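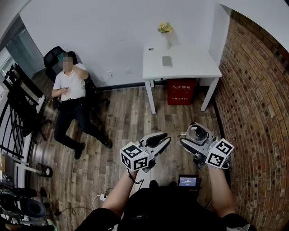
Arne Oltmanns wanted to know whether it counts if you only ever rode the Teltholm ferry once, as a kid, and were seasick the whole way over. Yes! It counts. Please come and tell us. I've had a version of that question from so many people since we first put the word out that I'm answering it before anything else. There's no minimum number of crossings. You didn't have to like the ferry, and you didn't have to grow up here.

So, what am I calling you all for? We're collecting spoken memories of the Dullska ferry, the little flat one that went back and forth between Teltholm and Tullitz for 104 years until the bridge opened. I'm looking for two kinds of people. The first kind is tellers, who sit down with one of us and talk. The second kind is listeners, who do the sitting down and the asking, and then go home and type it all up (more on that further down, it's slower than you think). You can be both. I'm both. I told my own ferry story to another listener in the first month and talked for an hour and a half about a bicycle.

We already have a pile of things on paper. The Tullitz landing office kept a logbook, or several of them, and somebody's aunt left us 654 postcards with the river on the front. They're lovely, and I've spent more evenings with them than I should have. But a logbook says "late departure, fog" and that's the end of it. I want to know who was stuck on the wrong side that night, where they slept, what they ate, and whether they were mad about it. I want to know what the ramp sounded like. People keep trying to do the ramp sound for me and every single one does it differently.

Who can be a teller

Anybody who remembers the ferry, or worked on it, or waited for it. We've had passengers so far, mostly, and a few people who sold things to passengers. We're thin on these:

People who worked the deck, the ticket window, or the repair yard, and their families
Truck drivers who came through with produce for the Teltholm market
Kids who took it to school on the other side (you're grown now, I know, you know what I mean)
Anyone from the houses right by the Tullitz landing who had to listen to the horn all day
People who refused to take it and went the long way

That last group fascinates me. There were more of them than I expected, and so far only one has agreed to be recorded. If you're one of the long-way people, I'd really love to hear from you, and I promise I won't argue.

You don't need to prepare. Some tellers bring notes and some bring a cousin. If you have a ticket stub or a cap or a photo, bring it along, we'll look at it together and you'll take it home again with you. A session usually runs about an hour, though nobody's going to stop you at the end of it. We can do it at our place or at yours, or on a bench if the wind is down. Tell us what language you'd be happiest in. We can handle a couple between us, and if we can't handle yours we'll find someone who can.
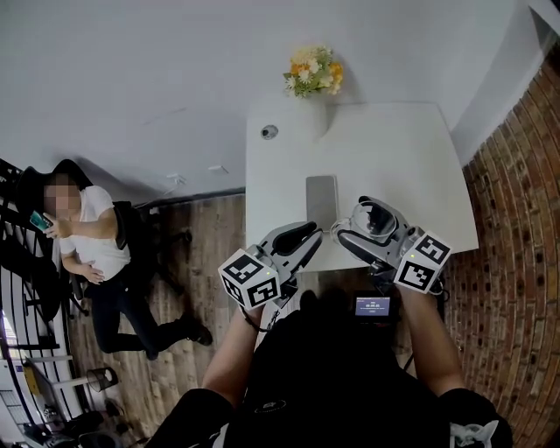
ROCHA LOCAL MEMORY CLUB – Spoken History Team

We're the part of the club that goes out with the recorders. The club has a map group and a garden names group too, and they have their own pages, so please don't send me maps. (Well, do. I'll pass them on.)

Who can be a listener

We need 11 new listeners for the winter. You don't need a history degree or any kind of degree. You don't need to have been on the ferry, and in some ways it's better if you weren't. The best session I've heard so far was done by someone who had just moved to Teltholm and had no idea how any of it worked, so she asked about everything, and the teller had to explain how you backed a trailer down onto the deck from scratch. I'd never have asked. I thought I knew.

What I do need from you is some patience. A listener has to be okay with quiet. If a person stops talking and looks at the floor for a while, you let them, and very often the good part is on the other side of that. I was terrible at this when I started. I have a recording of myself jumping in with "and was it cold?" right in the middle of someone working up to something, and I play it at every training so people can wince along with me. He never did get back to it. It was cold, by the way.

Here's roughly what the job looks like over a season. You'd do the training first, which is 3 sessions spread across the fall. Then you get paired with another listener and the two of you take on a few tellers, at whatever pace you can manage between now and the end of February. One person asks and the other minds the recorder, and you can swap. After each session you write up a short note while it's fresh, and then one of you types out the recording.

Let me be plain about the typing. It takes ages. An hour of talk can eat up a whole day, more if the teller mumbles or has a clock that chimes. We type what was said, including the stops and the repeats, and we don't fix anybody's grammar. If someone calls the landing "the lending," it's the lending. Some of our listeners love this part and do it with a pot of tea and the door closed, and some would pay money to get out of it, so when you write in, tell me which you are and I'll try to pair you with your opposite.

You'd get your bus or train fares back, lunch on training days, and a copy of everything you record, if the teller is fine with that. There's no pay. I wish there was. We asked for money for it in our last application and got the money for the recorders and the lunches and a polite letter about the rest. We're trying again.

What happens to the recordings

Several people have asked this and they're right to. Nothing goes anywhere until the teller has heard it back or read the typed version, whichever they like, and signed a form saying what we can do with it. You can say yes to all of it, or keep back one part, or close the whole thing for a number of years. You can use your own name or another one. One teller has picked the name of her old dog. You can change your mind later too, right up until a piece is printed, and the form spells out how.

With permission, the typed versions go into the reading room in Rocha, where anyone can sit and read them, and we'd like to put short pieces of the sound on a page with a map so you can click on the Tullitz side and hear Tullitz. There might be a small book. I keep saying "might" and people keep ordering it.

We don't sell anything and we don't hand recordings over to other people's projects unless the teller says so for that particular project. If you're a student and you want to work with the collection, write to me separately and we'll talk about how to go about it.

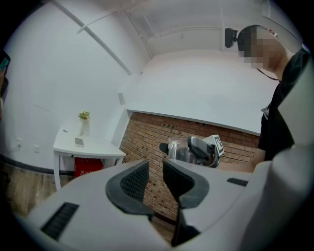
Head down, leaning in a little.

How to join

Send me a message or drop a note through the club door, and put "ferry" somewhere on it so it lands on the right shelf. If you want to be a teller, all I need is your name, a way to reach you, and a line or two about your ferry (the year if you have it, a guess if you don't). Please don't write the whole story out for me! I know it's tempting. But once it's written down people tend to recite it, and I'd so much like to hear it come out crooked.

If you want to be a listener, tell me a bit more. I'd like to know which evenings or daytimes are generally no good for you, whether you can get over to the Tullitz side by yourself, what languages you speak, and how you feel about typing. Then tell me about a time you got someone to talk, or a time you should have kept quiet and didn't. Half a page is fine. I read every one of them myself, and it might take me a week or so to answer, longer if the postcards have got hold of me again.

Listeners, please write by 19th September so we can get the first training set up. Tellers have no deadline at all. If you think of someone who ought to be a teller but would never answer a notice like this one, give them my number and then call them again a week later. A lot of our best sessions started with a daughter or a neighbor nagging. And if somebody in your family is getting on in years, or isn't well, say so in the message and we'll move them up the list and come to them.

A few small things people have asked. Yes, you can bring your baby to training. Yes, there's a step at the door, and there's also a side entrance with no step – ring and one of us will come around and open it. No, we can't pay for gas, only bus and train, sorry. Yes, two sisters can be recorded together, even if they disagree about everything, and I'd like to be in the room for that.

And if you know what color the ferry was before it was green, please call me. I have four answers so far and one of them is "also green."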